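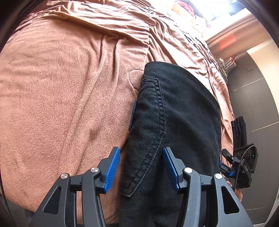 Gulow Fleece Blanket, Salmon Brown

Item no. 1142

A soft fleece blanket for beds and sofas. It can be used as a top layer in winter or by itself on warmer nights. It also works as a bedspread in a guest room, and it takes a pile of folded clothes without slipping around much.

The pile is short and has the same feel on both sides. The color is a brown with a good deal of pink in it. It sits well next to black, gray, cream and dark denim. Screens vary, so if you need to match curtains or a headboard, ask us for a swatch first. Swatches are free and go out by regular mail.

Details

Fabric: polyester fleece
Weight: 200 grams per square meter
Color: salmon brown
Edges: turned and stitched
Sizes: throw, twin, queen, king
Sold as: one blanket, pillowcases and sheets not included

Choosing a size

The queen hangs over the sides of a standard queen mattress but does not reach the floor. If your mattress is deep or has a topper, order the king. The throw is meant for a sofa or the foot of a bed and will not cover a twin.

Washing

Wash in cold water on a gentle cycle with a small amount of liquid detergent. Leave out fabric softener, which flattens the pile. Tumble dry on low or hang over a line. Do not iron.

Wash the blanket separately the first 2 times. Fleece sheds a little when it is new, and the lint shows up on black jeans and dark sweaters. After that it can go in with other items of a similar color. Keep it away from towels, and close any zippers in the load.

New dark denim can rub off on light fabrics. This color hides small marks fairly well, but we still suggest washing new jeans once before leaving them on the bed for any length of time. If you do get a mark, dab it with cold water and a little dish soap, then wash as usual.

Storage

Fold in thirds lengthwise, then roll from one end. A rolled queen fits on a closet shelf or in a under-bed box. Vacuum bags are fine for a season. Shake the blanket out afterward and leave it flat overnight so the pile can come back up.

Delivery and returns

Orders leave our Drodarby warehouse within 4 working days. King size is out of stock until February and can be ordered ahead. You will be charged when it ships.

Unwashed blankets can be returned with the tag on. Put the order slip in the package and write the reason on the back. Exchanges for another size are handled by Zerrin Kılıçarslan at the Drodarby desk, and she will hold the new size for you while yours is on its way back.

Also in this range

Gulow Fleece Throw, Oat
Gulow Pillow Cover, Salmon Brown
Erdem Cotton Sheet Set
Brarkwood Under-Bed Box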